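Re: [household-list] Where the keys go

From: Athina Theodorakopoulos
To: household-list
September, 7:42 pm

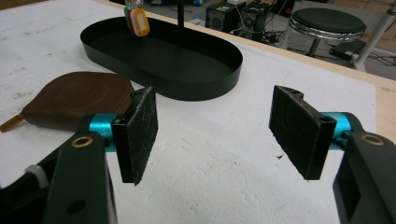 The black tray, key tags on the rim, brown leather pouch at the left.

Macarena Paredes wrote:
> I am trying to set up one spot for keys and small stuff in our new place.
> There are four adults in the house and we have keys for the shed, the
> bikes, the mailbox and my mother's apartment, all on one big ring at the
> moment. I bought hooks but the landlord won't let me drill. Does anyone
> use a tray, and does it stay tidy? Also, are the colored tags worth
> buying or should I just use tape?

Macarena,

We use a tray. Mine is the oval black metal one in the picture, with low sides and a thin rod going up from the back. I got it secondhand for 13 dollars from the Lai shop before they moved. I have not seen the same one since, but any tray with a bit of a wall will do the job. I would skip anything deep, since keys go to the bottom and then everybody digs.

The tags are worth it in my opinion. Tape gets gummy in a pocket and the ink rubs off. We have orange, red and green, and each tag has a little white window for the label. At our house red is for anything that belongs to somebody else (neighbor, my sister, the church hall), green is the house and orange is storage. Write the labels in pencil or a fine pen. Marker bled through on my first try and I had to cut new slips. Don't put your street address on them.

Take the big ring apart. I know it feels safer to have everything together, but when one person leaves with it the other three are stuck. Put one or two keys on each tag and hang the tags over the edge of the tray. That leaves the flat part for whatever comes out of your pockets at night.

The pouch is for coins and the spare earbuds. It is leather with a zipper and it lives next to the tray, not in it. Chak-lun Cheung suggested that on this list a while back and I think he was right -- once a pouch goes in the tray, the tray is full.

As for staying tidy, ours does for a week or two and then fills up with receipts. I empty it when I take the recycling out. You will also want something soft under it if your table scratches. I put down a white foam sheet, which shows every smudge. If I were buying again I would get gray.

Mei-kuen, you asked last month how many keys we keep out. Only the ones that get used. The old ones are in an envelope in the desk, and there are too many of them. If anyone knows how to find out what an unmarked padlock key goes to, please write. It is stamped 976 and it doesn't fit the shed.

Athina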